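Winter walk-through for an older house, with my notes in between
Posted by Rosalinda Manalo, December 18, 2021

Every year when the storm windows go on I print this list, put on my warm slippers and go through Rillholm from the cellar up. It takes me 90 minutes if I don't stop to sort a drawer, and I always stop to sort a drawer. The house is 3,889 square feet on the tax bill, and a good part of that is hallway, so if yours is smaller you'll be done before your tea goes cold. Li-hua Chu down the road has been asking me for a copy since last winter, and I finally promised her I'd type it up properly with the comments left in. The short lines are the checks. The longer bits are me talking. Mark each one OK, FIX or LATER, and please put a name next to LATER or it will still say LATER in spring.

CELLAR

[ ] Furnace serviced this season, sticker dated and signed
OK. Sheikh came out in November and the sticker is on the left side panel. I keep the receipt in a plastic sleeve taped to the door, which my sister thinks is fussy, but I've needed it twice.

[ ] Nothing stored within three feet of the furnace or water heater
FIX. Two boxes of canning jars and a rolled-up rug had crept back in. They creep back in every year! I've now put a strip of yellow tape on the floor, and I hope everyone who lives here will respect the tape.

[ ] Main water shutoff turns freely, tag attached
OK. Please go and try yours. Mine was stiff the first winter we had this place, and it took two of us and a good deal of bad language to move it. The tag says WATER OFF with an arrow, so a house sitter can find it in the dark.

[ ] Carbon monoxide alarm tested, date on the back checked
OK. Press the button and hold it, and warn the cat first. Neko was under the workbench for the rest of the afternoon.

[ ] Dryer vent hose clear, outside flap opens
FIX, now fixed. I pulled out enough lint to stuff a pillow. The hose itself had a flat spot where the dryer had been pushed back too hard, so I've pulled the machine out a hand's width and there it will stay.

GROUND FLOOR

[ ] Smoke alarms tested, one in each sleeping area and one on every floor
OK, all six. The one at the bottom of the stairs had gone a bit yellow, so I took it down to read the date on the back, and it has a couple of good years left in it. Ten years is the usual limit, and you go by the date of manufacture printed on the alarm, however clean the thing looks.

[ ] Chimney swept, damper opens and shuts
LATER (Rosalinda). The sweep is booked. No fires in the front room until he's been, and I've laid a piece of cardboard across the grate with that written on it, for the benefit of guests who get romantic about a log fire.

[ ] Fire extinguisher in kitchen, needle in the green, hung by the door and away from the stove
OK. Ours used to hang right over the stove. It looked very handy there until Joonas Riihimäki, who spent a summer repainting our kitchen, asked me how I meant to reach through the flames for it. I moved it that same evening.

[ ] Front and back steps: handrail firm, salt or grit bucket filled
FIX. The back rail wobbles at the bottom post. It's had a longer screw put in, and it still wobbles, so there's a block and a bracket coming from the hardware store in Kerkcombe. The bucket is full.

[ ] Extension cords: none under rugs, none doing a permanent job
FIX. I found one behind the sofa running the lamp, the radio and the little electric tree, all off a cord meant for one lamp. I knew about it, too. I'd been stepping around it since Thanksgiving. The tree now has its own outlet and the radio has gone upstairs.

UPSTAIRS

[ ] Bedroom windows open fully from inside without a tool
FIX. The back bedroom was painted shut. I ran a putty knife around it and gave it a thump with the heel of my hand, and it gave way on the third try.

[ ] Space heaters plugged straight into the wall, three feet clear all round
OK. There is one, it has a tip-over switch, and I tip it over every year to be sure. Never on a power strip, please, and never left running in a room with no one in it.

[ ] Hall floor clear at night from every bedroom to the stairs
LATER (everyone). You know who you are. It's shoes.

[ ] Chargers and small batteries: on a hard surface, nothing swollen, nothing frayed 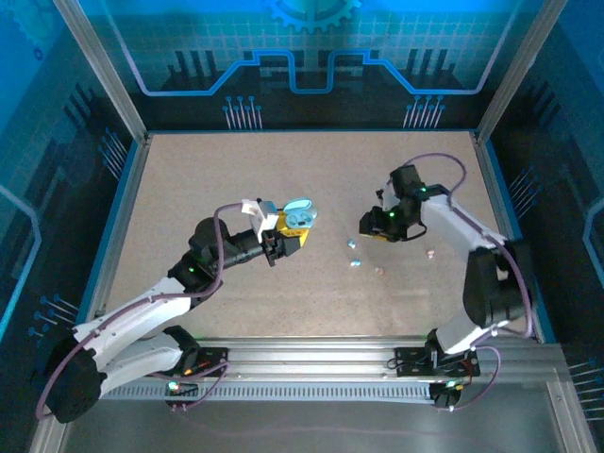 I do the charging check last, after supper, when everybody's gadgets have come home with them, and I go room by room with a flashlight and look under pillows (I have found a phone charging under a pillow more than once, and I have spoken about it more than once). Phones and tablets people remember. It's the little things that get missed, and a small rounded case with a flip lid, along the lines of the light blue one open there, is just the size to slide down between a mattress and a wall and sit charging in the bedding all night. Put it on a bare table or a tile. If the lid won't close flat the way it used to, or the case feels hot in your hand, unplug it and stop using it, and ask your town where old batteries go, for they shouldn't be thrown in with the kitchen trash. Ours takes them at the transfer station, in the shed on the right.

Result this year: FIX. One cord with the wires showing near the plug, which I cut in half so it couldn't be rescued.

[ ] Attic hatch closes, insulation not touching the bathroom fan housing
OK, as far as I could see from the ladder with Woo-jin Kong holding it. He'd come to borrow the ladder and got put to work.

BEFORE YOU PUT THE LIST AWAY

[ ] Emergency numbers on the refrigerator, in large print
[ ] Meeting place agreed and said out loud (ours is the mailbox)
[ ] House number readable from the road, snow or no snow
[ ] One practice run, in the dark, with slippers on

We did the practice run in better time than last year, apart from my going back for my glasses, and that is exactly what you must not do. I've put a spare pair in the mailbox. If you have a check that I've left out, do write it below and I'll pencil it onto next year's copy.

COMMENTS (4)

Hsiu-ying Cheng
Thank you for this Rosalinda, I did the cellar this morning and my shutoff would not budge at all. Plumber is coming. Should the alarm near the kitchen be the same kind as the bedroom ones? Mine goes off for toast.

Rosalinda Manalo
Oh, toast! Move it farther from the stove if you can, ten feet or more, and look for a photoelectric one when you replace it, they're a good deal calmer about breakfast. Don't take the battery out, whatever you do.

Li-hua Chu
Printed and on my clipboard. I would add the garage: gas can lid tight, and nothing leaning on the door sensor. My rake was.

Woo-jin Kong
Ladder returned. Your attic hatch needs a new latch, I forgot to tell you.

RECENT POSTS
Thawing a frozen outside faucet without cracking it
What I keep in the car from November on
Labeling the breaker box, a long afternoon
Storm windows: which one goes where
Safe candles for a drafty dining room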